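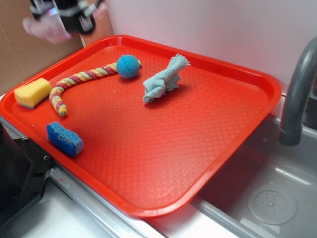
Sponges, a cloth and a rope toy with a blue ball on a serving tray beside the sink.

The Lenlow boarding kennels have revised the way in which toys and cleaning materials are handled between guests, following a review completed in March. Milagros Manzano, who manages the site, said the new arrangements had been prepared over the winter and now applied to all 30 places.

"We had written rules for bedding and for bowls, but very little on toys," Ms Manzano said. "Staff washed them when they had a moment. We wanted one routine that a new colleague could follow on the first morning."

Under the revised procedure, each toy is brought to the kitchen on a plastic tray together with the sponges and cloth to be used on it. The tray remains beside the sink until the work is finished and is itself washed last. Food dishes are dealt with at a separate hour, before 9 a.m.

Iñaki Rivas, who supervises the kitchen, explained that rope toys required the most attention. "A ball with a knobbly surface can be scrubbed in a minute," he said. "Rope holds on to everything. We soak it, rinse it three times and hang it up overnight. If the ends have frayed too far, we withdraw it and inform the owner."

Mr Rivas added that cloths were laundered daily and that sponges were replaced every week. The kennels have set aside 300 euros a year for the purpose, an increase on the 200 previously allowed.

Asked whether owners had raised objections, Ms Manzano said that a small number preferred their dog's toy to be returned unwashed, as the familiar smell helped the animal to settle. "We respect that, provided the request is made in writing on arrival," she said.

The same procedure will be introduced at the Onlow site once its kitchen has been refitted.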